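Week 3 notes – Joinery, timber movement and why your drawers stick

Hi all, I talked too fast again on Sep 22, 2021, so I've typed up the bits I waved my hands about.

We started with timber movement. A board swells and shrinks across the grain as the humidity changes, and barely at all along its length. If you only write one thing in your notebook this semester, write that! My own first cabinet had a solid top glued hard to the side rails. It split on a dry September night with a crack like a cricket bat, and I've still got the offcut if anyone wants to see it.

So, panels float. They sit in a groove with no glue, a bit of room either side, and the frame does the holding. Slats are the other old answer – lots of narrow pieces with gaps between, so each one moves a tiny amount and the gaps soak it up. Tomomi Mizuno's handout from Miyazaki has lovely drawings of both (the photocopies are in the grey folder, please put them back).

Then joints. Mortise and tenon for anything carrying load, with the tenon a third of the thickness of the rail, give or take your chisel. Housings for fixed shelves. Guðlaug Østergaard asked whether you can skip the shoulder on a tenon, and yeah, you can, but you lose most of your resistance to racking and every gap shows. I'd cut the shoulder.

Drawers stick because people fit them in dry weather. Leave more clearance on the height than the width, and wax the runners – plain candle is fine.

Shelving in a traditional Chinese style, dark timber, slatted racks with scalloped front rails: 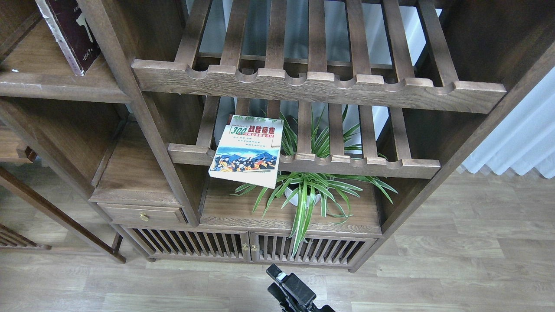
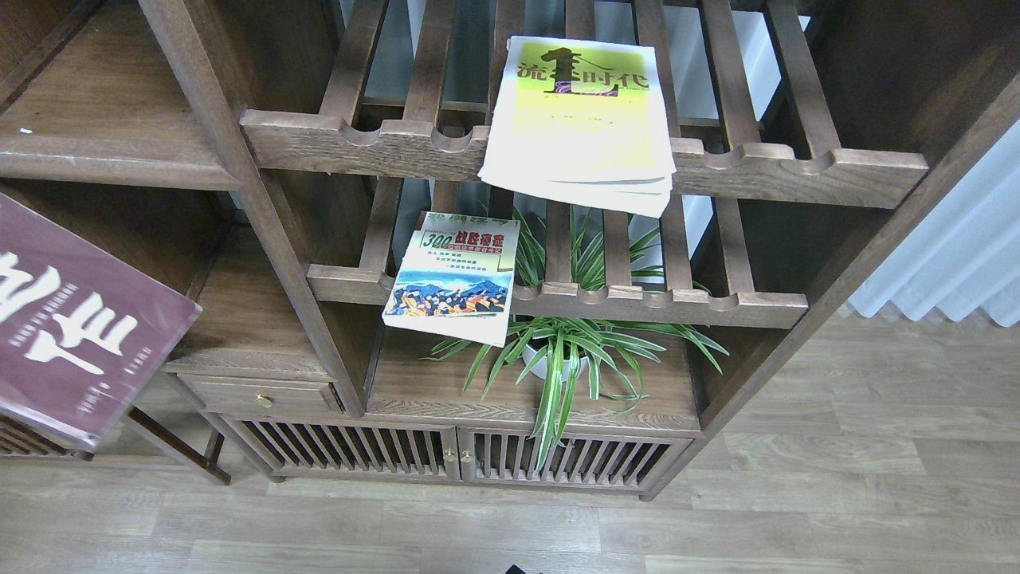
For next time, bring a marking gauge and a sharp 16 mm chisel. Sharp means it shaves your arm! We'll cut one through tenon each in scrap pine, and I'd rather see one slow one than three rushed. Reading is chapter 11, skip the part on dowels.

Comments

mamden_shed: Does the candle trick work on old runners that already have varnish on them?

Tomomi: Scrape it back first, then wax.

Clatano: Which side of the gauge line do we saw on? I missed that bit.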